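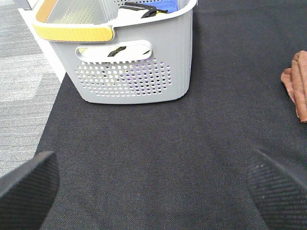

Was unterscheidet einen tangentenstetigen von einem krümmungsstetigen Flächenübergang?

Bei einem tangentenstetigen Übergang (G1) haben beide Flächen an der gemeinsamen Kante dieselbe Tangentialebene, die Krümmung darf dort aber springen. Bei einem krümmungsstetigen Übergang (G2) stimmt zusätzlich die Krümmung überein. An lackierten Teilen erkennt man den Unterschied am Verlauf der Lichtkante: Bei G1 knickt die Reflexion an der Naht ab, bei G2 läuft sie ohne Knick weiter.

Grundlagen Fahrzeugdesign, Exterieur
Handout zu Einheit 2: Flächenaufbau und Lichtführung
Precious Dagdag
Stand: 2018-09-05

1 Einordnung

Die Einheit setzt die Ergebnisse der Package-Einheit voraus. Radstand, Spurweite, Sitzpositionen und Sichtwinkel liegen als Hardpoints vor und werden hier nicht mehr verändert. Wer noch kein freigegebenes Package hat, arbeitet mit dem Datensatz Bovarer (Kompaktwagen, viertürig) weiter. Dort ist der Raddurchmesser einschließlich Reifen mit 655 mm festgelegt. Alle Proportionsangaben in den Übungen beziehen sich auf dieses Maß.

Gegenstand ist der Weg vom Linienriss zur strakfähigen Fläche. Der Begriff Strak stammt aus dem Schiffbau und bezeichnet den glatten, auslaufenden Verlauf von Linien und Flächen. In der Fahrzeugentwicklung meint er sowohl die Tätigkeit als auch das Ergebnis, also den freigegebenen Flächendatensatz der sichtbaren Außenhaut. Im englischen Sprachgebrauch entspricht dem die Class-A-Fläche.

2 Charakteristische Linien

Für die Seitenansicht werden folgende Linien zuerst festgelegt:

Dachlinie, vom Scheibenwurzelpunkt bis zur Heckabrisskante
Brüstungslinie (untere Begrenzung der Seitenscheiben)
Schulterlinie
Schwellerlinie
Radausschnitte vorn und hinten

Die Reihenfolge ist nicht zwingend, hat sich aber im Tape Drawing bewährt. Dachlinie und Brüstungslinie bestimmen zusammen das Verhältnis von Glas- zu Blechfläche. Die Schulterlinie ist in den meisten Entwürfen keine Kante im geometrischen Sinn, sondern der Ort, an dem die Flächennormale ihre Richtung von schräg oben nach seitlich wechselt. Sie wird deshalb oft erst nach dem ersten Flächenmodell endgültig gezogen.

Ein häufiger Fehler in den Abgaben des letzten Durchgangs: Die Linien wurden ausschließlich in der Seitenansicht konstruiert und danach auf das Volumen projiziert. In der Draufsicht ergeben sich dadurch unruhige Verläufe, vor allem im Bereich der vorderen Tür. Jede charakteristische Linie ist eine Raumkurve und muss in mindestens zwei Ansichten geprüft werden.

3 Stetigkeit

G0: Die Flächen berühren sich, die Tangentialebenen sind verschieden. Ergebnis ist eine scharfe Kante. In der Fertigung wird sie immer mit einem Radius versehen, im Theoriemodell bleibt sie scharf.

G1: Gleiche Tangentialebene, Krümmung unstetig. Typisch für den Kreisbogenradius zwischen zwei ebenen Flächen. Zulässig in nicht sichtbaren Bereichen und bei sehr kleinen Radien.

G2: Gleiche Krümmung an der Naht. Mindestforderung für zusammenhängende, sichtbare Außenflächen.

G3: Zusätzlich stimmt die Änderungsrate der Krümmung überein. Wird für große, ruhige Flächen gefordert, etwa Motorhaube, Dach und obere Seitenwand.

Die Stetigkeit sagt nichts darüber aus, ob eine Fläche gut gestaltet ist. Ein Übergang kann G2 erfüllen und trotzdem eine Welle enthalten. Umgekehrt wirkt ein sauberer G1-Übergang mit kleinem Radius unter Umständen präziser als ein weich auslaufender Verlauf ohne erkennbare Absicht.

4 Theoretische Schnittkante und Verrundung

Größere Flächen werden zunächst über ihre Verrundung hinaus verlängert, bis sie sich schneiden. Die Schnittkurve heißt theoretische Kante. Sie trägt die gestalterische Information und wird vor jeder Verrundung abgestimmt. Erst danach wird der Übergang eingesetzt.

Die Verrundung wird in drei Schritten aufgebaut. Zuerst werden die Laufkurven auf beiden Grundflächen festgelegt, dann die Querschnitte an ausgewählten Stellen, zuletzt die Fläche selbst. Ein Querschnitt mit Vorlauf beginnt flacher als ein Kreisbogen und hat seine stärkste Krümmung in der Mitte. Der Vorlauf wird im Kurs als Anteil der Bogenlänge angegeben. Für die Übung am Kotflügel sind 30 Prozent vorgegeben, damit die Abgaben vergleichbar bleiben.

Läuft eine Kante aus, nimmt der Öffnungswinkel zwischen den Grundflächen entlang der Kante ab, bis beide ineinander übergehen. Der Radius darf dabei größer werden. Ein konstanter Radius bei abnehmendem Winkel führt zu einem optisch spitz zulaufenden Band, das sich auf größere Entfernung wie ein Kratzer liest. 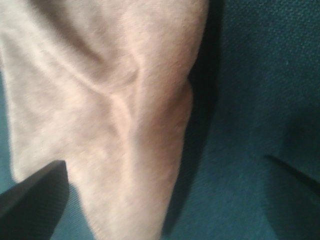

Abb. 2: Heller, weicher Stoff mit diagonaler und steilerer Falte

5 Lichtführung

Außenflächen werden über Reflexionen beurteilt. Eine konvexe Fläche staucht das Spiegelbild der Umgebung, eine schwach konkave Fläche streckt es, und bei stärkerer Höhlung kehrt sie es um. In der Seitenwand eines Fahrzeugs treten in der Regel drei Zonen auf: Die Zone oberhalb der Schulter spiegelt den Himmel, die Zone darunter den Horizont und die gegenüberliegende Bebauung, der untere Türbereich den Boden. Die Grenze zwischen Himmel und Horizont wandert mit dem Standpunkt des Betrachters.

Daraus folgt für den Entwurf, dass eine Lichtkante nicht unmittelbar modelliert werden kann. Modelliert wird der Normalenverlauf. Ob die Lichtkante ruhig über die Türfuge läuft, hängt davon ab, ob die Flächen beiderseits der Fuge als eine Fläche aufgebaut und erst danach getrennt wurden.

Prüfmittel im Kurs:

Zebraanalyse. Streifenmuster auf der Fläche, geeignet für Sprünge in Tangente und Krümmung. Streifenbreite so wählen, dass auf der Tür mehrere Streifen liegen.

Isophoten. Linien gleicher Helligkeit bei paralleler Beleuchtung. Zeigen Wellen deutlicher als die Zebraanalyse.

Krümmungskamm. Nur für Kurven und Flächenschnitte. Der Kamm soll ohne Vorzeichenwechsel verlaufen, sofern kein Wendepunkt beabsichtigt ist.

Physisches Modell mit Folie. Das Tonmodell wird mit dehnbarer Folie bezogen und unter der Lichtdecke betrachtet. Blasen und Nähte in der Folie vor der Beurteilung entfernen.

Der Bildschirm ersetzt das Modell nicht. Wölbungen, die digital ausreichend wirken, erscheinen im Maßstab 1:1 häufig eingefallen. Besonders betroffen sind Dach und Motorhaube. Die nötige Überhöhung wird am Modell ermittelt und in den Datensatz zurückgeführt.

6 Vergleichsbeispiele

Stedano: Limousine mit durchgehender Schulterkante. Die Kante beginnt am Scheinwerfer, wird über die gesamte Länge mit gleichem Öffnungswinkel geführt und endet in der Heckleuchte. Die Grundflächen sind fast spannungsfrei. Der Entwurf verträgt dadurch wenig Toleranz in den Türfugen, jeder Versatz unterbricht die Kante.

Sison: Coupé ohne scharfe Kante in der Seitenwand. Das Volumen über dem Hinterrad wird allein über die Wölbung aufgebaut. In der Draufsicht liegt die breiteste Stelle hinter der Radmitte. Beachten Sie die Einschnürung in der Tür und den Wechsel von konvexer zu konkaver Krümmung davor.

Stikard: Lieferwagen. Große, schwach gewölbte Seitenflächen mit einer umlaufenden Sicke. Die Sicke hat eine Versteifungsfunktion und wird gestalterisch als Gürtellinie genutzt. Die Lage ist durch die Schiebetürführung vorgegeben.

Die Schnittdaten aller drei Fahrzeuge liegen im Kursordner. Schnitte im X-Abstand von 10 mm, Koordinatenursprung in der Mitte der Vorderachse, X nach hinten positiv.

7 Übung

a) Ziehen Sie für den Datensatz Bovarer Dachlinie, Brüstungslinie und Schulterlinie als Raumkurven. Möglichst wenige Kontrollpunkte, keine internen Knoten.

b) Bauen Sie Kotflügel und vordere Tür als eine zusammenhängende Grundfläche auf. Trennung an der Fuge erst nach der Zebraanalyse.

c) Lassen Sie die Schulterkante im vorderen Drittel der Tür auslaufen. Theoretische Kante und Laufkurven bleiben im Datensatz sichtbar.

d) Dokumentieren Sie die Isophoten vor und nach der letzten Korrektur, gleiche Ansicht, gleiche Lichtrichtung.

Abgabe als nativer Datensatz und als PDF. Die Besprechung der Modelle findet im Oktober unter der Lichtdecke statt, die Einteilung hängt im Modellraum aus. Tonwerkzeuge sind selbst mitzubringen, Ziehklingen werden gestellt.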